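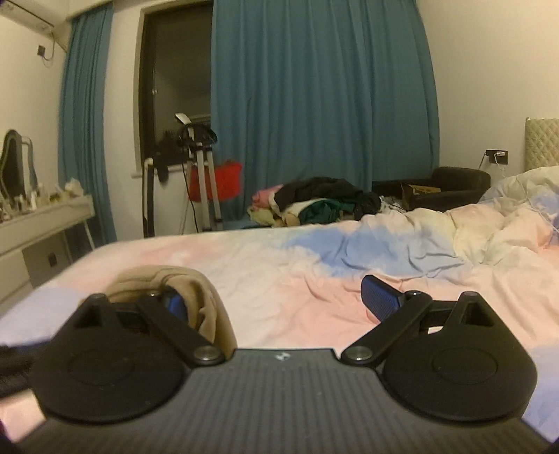 4.2 The bed as a working surface

Of the 42 households in Valholm and Nasovville that took part, most said they had no table set aside for laundry. Clothes were brought to the bedroom after drying and put down on or near the bed, where they were sorted, folded and sometimes left until evening. Participants did not usually mention this when asked where they did their laundry. It came up later, when we asked where clean clothes were at a given time of day.

We recorded 97 episodes of sorting or folding in which a bed was used. In each one we noted whether the bed had been made first, what lay on it besides the clothes, and where the clothes went afterwards. The coding sheet was drawn up by Saimi Lehtinen and follows the item classes in the earlier Tuominen study of shared flats, with bedding added as a class of its own.

Bedding caused more trouble in coding than clothing did. A cover that has been pulled across the mattress but not smoothed can be read as made or unmade, and a quilt pushed to one end of the bed may be waiting to be spread or may simply have been moved out of the way. Figure 3 gives a typical case. The tie-dye style cover lies across the bed with sharp wrinkles in its blue part, while a quilt in cream, peach and blue is heaped in thick folds towards the tufted headboard. A tan cloth is bunched on the near side and there is a pile of clothes beyond the far side of the bed. We coded the bed as "partly made" and the clothes as "adjacent".

The second code was added in November, after the first round of visits. Until then we had counted only items lying on the bed itself, and this left out piles on chairs, on the floor or on the far side of the mattress that clearly belonged to the same job as far as the householder was concerned. Nine episodes from the first round were coded again under the new rule.

Pattern also affected how well loose items could be told apart. On plain covers, coders agreed on where one item ended and the next began in nearly all cases. On covers with several soft colours running into one another, they disagreed more often, mainly over pale items such as pillowcases and vests. Plain cloth in a colour missing from the cover gave little difficulty, even when bunched. Where two coders could not agree, the item was entered as "textile, unknown" and kept in the totals.

The full list of item codes, which runs to 100 entries, is held with the Plorkura project files. Section 4.3 deals with the order in which items were picked up, and with the question of whether bedding was dealt with before or after the clothes.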